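Reading time: 2 min

Keeping the hand honest

Sowmya Krishnan arrives at the Pevthorpe workshop a little before eight, and the first thing she does is to put her palm on the felt. If the cloth has moved in the night, she says, everything on it has moved also.

She has looked after the two-arm cell for 4 years. I asked her what the work is, most days. "Cables and fingers," she said. "People think I am writing programs. I am tightening screws in a knuckle."

The right arm carries the hand with many fingers. It is the one which needs her. Each finger is pulled by a tendon, and the tendons become longer with use, so the grip closes late. She checks them after every 800 grasps and writes the result in a paper notebook. "Sharada Kandasamy built the log on the computer, and it is good. But my notebook is there when the network is not."

The left gripper is simpler. She changes its white fingertips when they begin to shine, and she keeps 52 spare ones in a biscuit tin.

For the morning check she uses ordinary things from shops and offices. The power strip is her favorite - it is long, and the cord pulls on it from one end. 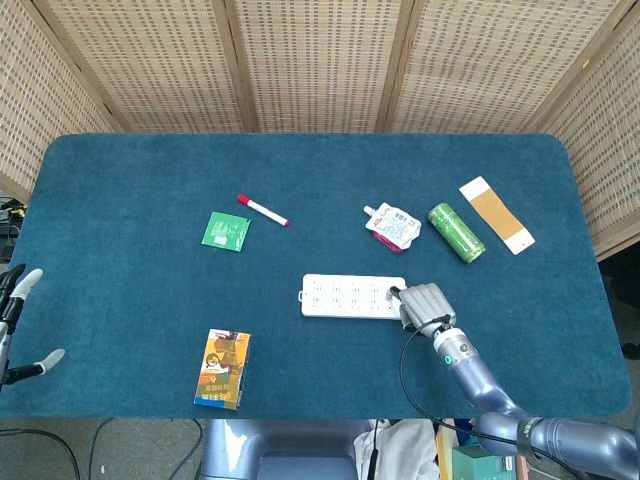
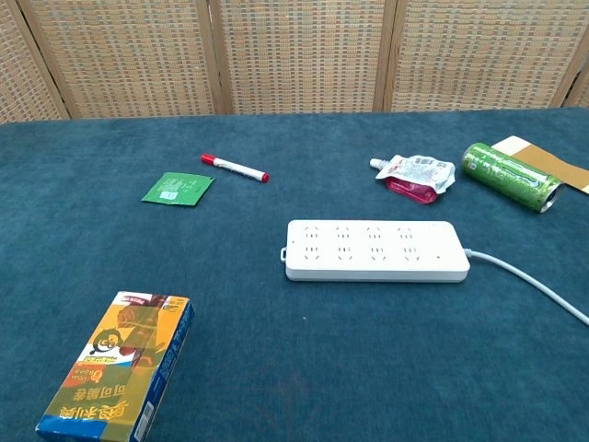 What she looks for in the grasp

"The fingers must come over the top together," Krishnan told me. "If one is late, the strip turns a little. Then I stop and I open that finger." A late finger costs her over an hour, mostly because the cover screws are very small.

The pouch is a different problem. It is soft and it never lies the same way two times, so she does not use it to judge the tendons. She keeps it for the force limit. The marker is for the fingertips.

I asked about the woven screen. She bought it after the afternoon sun disturbed the cameras for most of November. Bindu Mathew, who leads the lab, wanted proper panels from a supplier in Gomstead. "They had a long waiting time. The screen I carried home from the market."

Her advice to a person who starts with such a cell is short. Mark where the table legs stand. Do not grease a tendon. "And listen to the wrist," she said. "Before it fails, it has a small dry sound."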